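Search this site Enter keywords Go

Keswood adds wastebasket cleaning to its evening service

Filed under: Company News, Office Cleaning, Facilities

Keswood, the commercial cleaning company, will include wastebasket cleaning in its standard evening service beginning in June. Customers on the standard plan will not pay extra for it.

Until now, evening crews have emptied wastebaskets on every visit and washed them only when a customer asked. Under the new service, each wastebasket in a lobby, hallway, break room or private office will be emptied, wiped inside and out, and put back in its place. The work will be done twice a month, after 9 p.m., when most buildings are quiet. 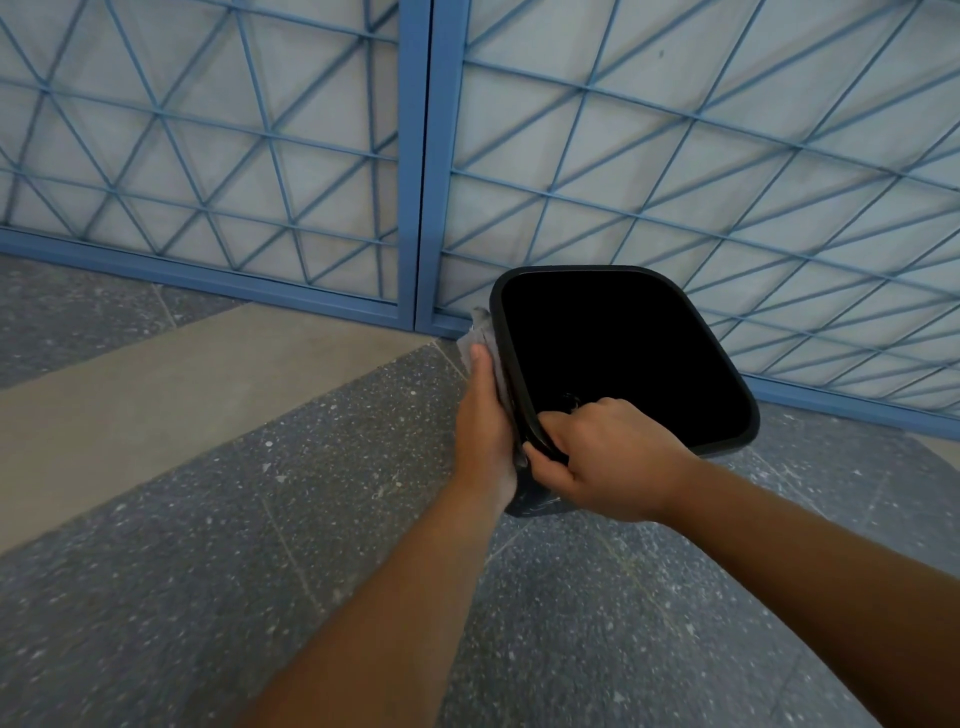

The outside walls and the rim get the most attention. Dust, coffee drips and shoe scuffs collect there, and a fresh liner does nothing to hide them. Crews will use a soft cloth and a mild, unscented cleaner, then go over the plastic a second time with a clean cloth. Cracked wastebaskets will be reported to the building manager the next morning.

Keswood tried the service over the winter at Barketti Center, an office building with 144 wastebaskets on its cleaning list. Crews there tested several ways of fitting the extra work into a shift. The one that held up was to finish each floor's wastebaskets before mopping — drips and crumbs then go out with the mop water.
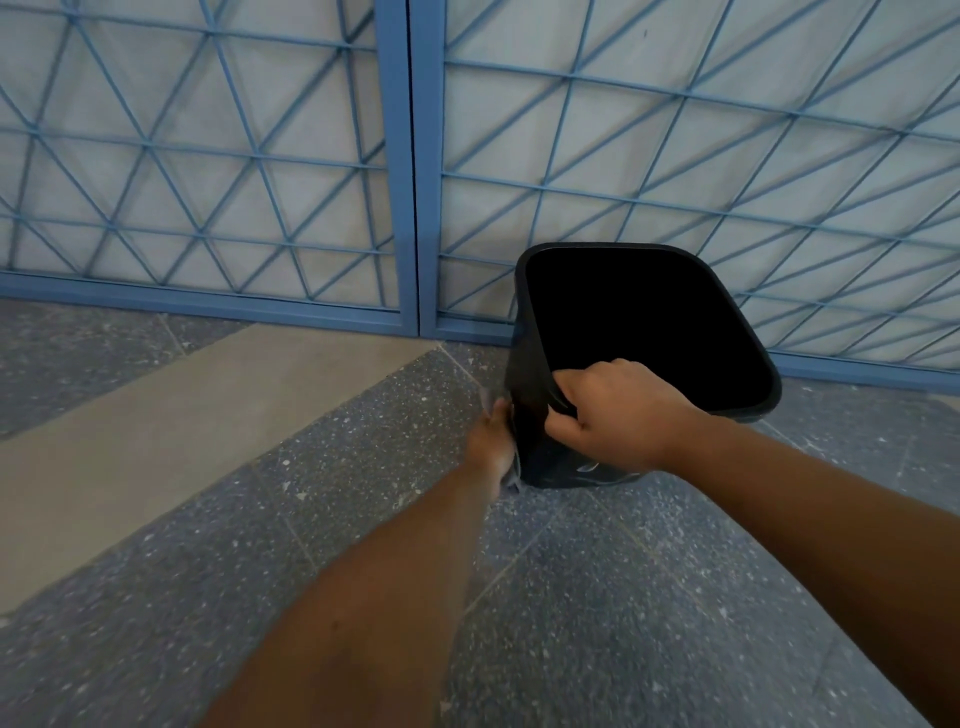
Memon, a tenant in the building during the trial, wrote to Keswood that the difference was easiest to notice by the elevators, where the old wastebaskets had looked gray for years and visitors tended to stand next to them. The same letter asked that the lids in the break rooms be added to the list, and they have been.

The service will start at Barketti Center and the neighboring Prollent Building, then move to the rest of the company's accounts through the summer. The full list now covers 392 wastebaskets, and customers may add more at any time by calling the office.

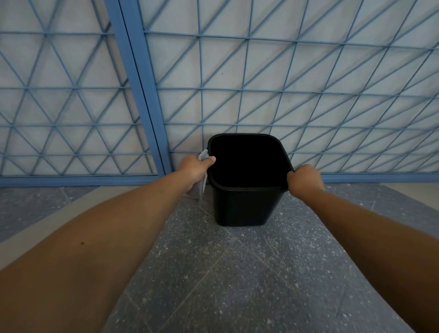 Placement is part of the service as well. Each building manager will be asked to mark where wastebaskets belong, and crews will return them to those spots. In open areas, Keswood suggests standing a wastebasket right up against the wall, as with the black one by the grille panels, so that the walkway stays clear. Liners will be replaced where the customer uses them — some prefer to go without in areas that take only paper.

Current customers will receive a revised cleaning schedule with their next invoice. Building managers who want a different night schedule should contact the Keswood office before the end of May.

Tags: wastebaskets, evening cleaning, building managers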